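Keeping a hand-held gripper happy: workshop tips

If you use one of those two-finger grippers you hold in your own hands – the kind you squeeze so a robot can later learn from what you did – you already know how much abuse it takes. Ours gets picked up at nine in the morning and hardly put down until the coffee runs out. I look after it, I love looking after it, and these are the habits that have kept it running nicely on our mezzanine.

Wipe the fingers first thing

Gray rubbery pads pick up everything: skin oil, crumbs, the dust that lives on lamp bases. A lint-free cloth barely damp with plain water does the job. I used to reach for 90 percent alcohol because it felt more serious, and on our pads it left a slightly slick, dried-out surface after a few weeks. Now I save it for glue residue and use a cotton swab so it stays where I put it. Let the pads air dry with the fingers open.

Be kind to the marker cubes

The little printed cubes tell the software how far apart the fingers are, so they matter much more than their size suggests. Don't scrub them! A soft makeup brush is perfect, and it gets into the corners. If you print your own patterns, use matte paper. Glossy paper under strip lights gives you a white glare right across the squares, and you will spend an afternoon blaming the camera (I did).

When a cube works loose, take it all the way off, scrape the old adhesive away with a plastic card and start clean. Adding fresh tape on top of old tape tilts the cube a hair, and a hair is plenty. Before it goes back on, check that you have the right cube for the right finger and that it's the right way up. I pencil an L or an R on the underside.
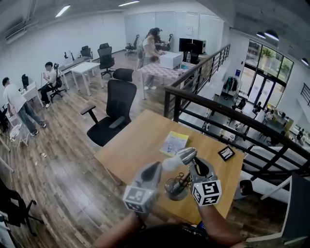 Mandla Hlongwane

Small round things are my favorite test after any bit of maintenance. The metal head of a little silver desk lamp is great for it, being smooth and curved and just awkward enough to show you if the fingers aren't meeting evenly. Close slowly and watch the cubes. They should come in together. If one side arrives first, look for grit in the slide before you touch a single screw.

And mind the cable when you practice on lamps. It's so easy to get a cord between finger and cube, and a good tug will pop the cube right off. Unplug the lamp, too.

Screws, and how tight is tight

Snug, then stop. The finger screws on ours go into printed plastic, and plastic threads forgive you once. I use the short end of the hex key as the handle part so I can't lean on it. If a screw keeps backing out, a tiny dab of clear nail polish on the head holds it and chips off later when you need it to.

We ordered spare fingers from Barnero last July and the holes were a touch small. Running the screw in and out by hand a few times sorted them out beautifully.

Grease: less than you think

One drop of light plastic-safe grease on each rail, worked back and forth, extra wiped off with a paper towel. That's it. Too much turns into gray paste, and the paste ends up on your nice clean pads. I do this every 1000 squeezes, which sounds fussy until you see how quickly they add up in a busy week. We keep a tally sheet taped inside the cupboard door.

Check the opening after every repair

Put a ruler behind the fingers, open them fully and write the number down. Do the same with them closed. Then run the calibration again, even if all you did was swap a pad. It takes 7 minutes on our setup and I've never been sorry I did it. I have been very sorry I didn't – we once threw away 200 recordings over one crooked cube.

Where to work

Any desk is fine, but think about what is under the edge of it. We're up beside a railing with open space below, so I work on a tray with a raised lip and do all the screw jobs in the middle of the desk. A magnetic dish from the car parts aisle is lovely for this, as long as your screws are steel.

Put it away open

Closed fingers press on each other all night and the pads take a set. Leave them open, lay the gripper on its back, coil the cable loosely and keep it out of direct sun.

Spare pads go in a zip bag with the date you opened them. Mine live next to the label maker, second shelf.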